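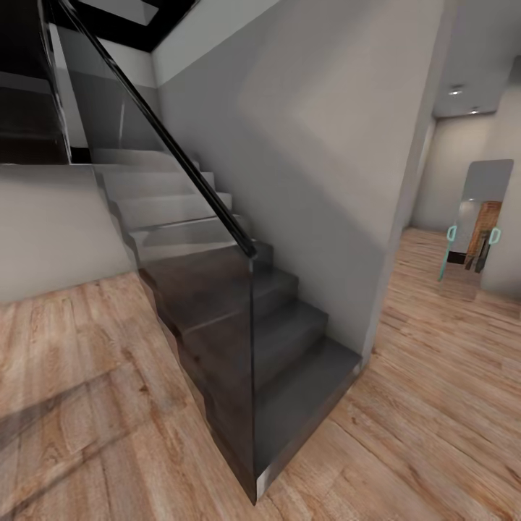 INTERNET & POLICY

Thread - Jul 17, 2018

Okay, I've been reading the new draft rules on switching internet providers all morning and I'm far more excited than any adult should be. Going to post my notes as I go. 1/

Short version: if this passes, you'd be able to change your home internet company without ringing the old one. You sign up with the new mob, they handle the cancellation, and your old provider has to let you go. The whole thing has to be done within 2 business days.

Anyone who has spent a lunch break on hold with a "retention specialist" will understand why I did a little fist pump at my desk.

Where I live we've got a choice of Tostura, Fusach and a couple of tiny resellers who lease lines from one of the big two. On paper that's competition! In practice most of my street has been with Tostura since the cable went in, and plenty of them grumble about it every time the bill turns up.

The trouble has always been the gap. You cancel, the old line goes dead, and the new one gets switched on whenever a technician is free. My own gap last time was nine days. I did my work from the library and ate a lot of muffins.

The draft deals with that directly. Section 4 says the old service stays live until the new one has been tested and is carrying traffic. If there's an outage during the changeover, the new provider has to credit you for it, and they can sort out between themselves whose fault it was.

My favourite bit is in section 6 - exit fees. They'd be capped at $50, full stop, and they'd have to be printed on the front page of every bill. No more "please refer to your service agreement" when you lost the service agreement two house moves ago.

There's also a clause on modems. If you've paid yours off, the company has to unlock it for free so it works on somebody else's network. I have a cupboard of perfectly good modems that only speak to companies I've left, so this one is close to my heart (and to my cupboard).

Now for the parts I'm less thrilled with, and there are a few.

Bundles are a mess. If your internet is tied to a mobile plan or a TV package, the draft only covers the internet part. The rest stays put, and the provider can reprice it once you've gone. I can already picture the letters that will go out.

Apartment buildings are the other hole. Some have an exclusive deal with a single provider, and the draft says those deals can run until they expire. A friend's building signed with Fusach for ten years. She'd get all these lovely new rights and have nowhere to take them.

And the small resellers are worried, with good reason I think. Mak is one of the little ones out this way, and they put up a long post saying the testing equipment is fine for a company with its own network and pretty painful for a company with a van. They want a longer phase-in for anyone under a certain size. I'd be happy with that.

Fusach's line so far is that the rules are "unnecessary" because customers are already free to leave. Sure! I am also free to walk to the coast.

Tostura has been quieter. Their public comment asks for more time on the modem clause and doesn't fight the fee cap at all, and I was really pleased to read that. Credit where it's due.

What happens next: public comments are open for 30 days, so they close in August. Then there's a hearing, then a final version, then a vote.

You don't need to be a lawyer to send something in. The form takes plain text and there's no minimum length. Last round, on billing language, 2 of the changes that made it into the final rules came straight from ordinary people describing their own bills. I still think that's brilliant.

If you've been stung by a gap in service, say how long it was and what it cost you. If you live in a building with an exclusive deal, please, please write in about it. They've asked for those specifically on page 11.

I'm putting mine in tonight - mostly the apartment stuff, plus a paragraph on modems that needs a serious trim.

Edit, a few people asking: yes, it covers fixed wireless. No, it doesn't cover satellite, and I can't find a reason given anywhere in the document. If you spot one, send me the page number!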